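20 Jun 2026
Posted by the bench 2 notebook, Plorier cell

Gear pick is still failing in sim. Writing this up before I change anything else so whoever has the cell next doesn't repeat it.

The task is the same one we have been running on the Steltora gearbox kit: take the small spur gear from among the loose parts, lift it clear, put it on the hex post. Ran 100 episodes overnight with the new contact settings. 26 ended in a fault stop. Before the change we were getting one or two a night, and those were nearly always the planner timing out.

All the fault stops are the same code, finger force over limit. The log shows the jaws closing normally, then the force on the left finger climbs before the right finger reports any contact. The controller keeps closing because it is waiting for both sides. By the time the limit trips, the left finger is already well over what we allow on the real arm. On hardware that would be a bent fingertip or a cracked part.

First guess was a bad grasp pose. Replayed episode 756 (numbering carries on from the October set) and stepped through the wrist view in the approach.

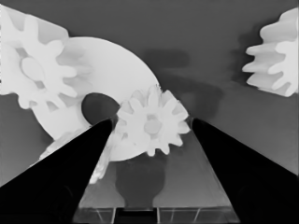

Source: wrist camera render, Plorier sim, grayscale output

The small gear is between the fingers, so the pose is not wildly off. The large disc is the trouble. The small gear overlaps its right edge, and the left fingertip is just under the hole in the disc. Going by the collision log, the left finger's first contact in 756 is with the disc, and the small gear comes later. Checked four more of the faulted runs and the contact order was the same in each.

So the question is why it never tripped before. Went back through the settings file. The old config had the disc's collision shape set to a simplified hull that was thinner than the drawn part. The fingers were passing through the top of it and no force was reported. The new settings use the full mesh. In other words the old success numbers on this task are too good, and I would not quote them to anyone until they are rerun. That includes the table in the Rutherford report.

Second problem, and the one I care more about: the close routine has no check on a single finger. It compares the two sides and waits. If one side is loaded and the other is free, it should stop and open. The real arm uses the same routine. We have been lucky that the parts tray on the bench is laid out with more space than the sim one.

Done today:
- Put a one-sided contact check in the close routine. If one finger is loaded and the other has not touched within the time window, stop, open, back off straight up.
- Dropped the closing speed for the last part of the stroke.
- Left the force limit where it was. Raising it would clear the fault and hide the cause.
- Marked the old hull file as do not use.

Reran the faulted episodes from their saved seeds. No force stops with the check in, but most of them now end in a back-off and no pick. Fine for safety, no good for the task. The grasp planner needs to know about the disc before it chooses an approach angle. Right now it scores a grasp on the target gear alone and ignores whatever is lying next to it.

Not sure yet about the time window. Too short and it will back off on good grasps where the gear is a little off center and one side touches early. Current value is a guess.

Until this is sorted, please do not run the pick program on the real arm with the close routine from the Anora branch. It still has the old version. The arm is locked out at the pendant and the tag is on the enclosure door. If you need it for something else, load the main branch first and check that the one-sided test shows up in the startup log.

Next: neighbor clearance in the grasp score, then the full overnight set again with the same seeds.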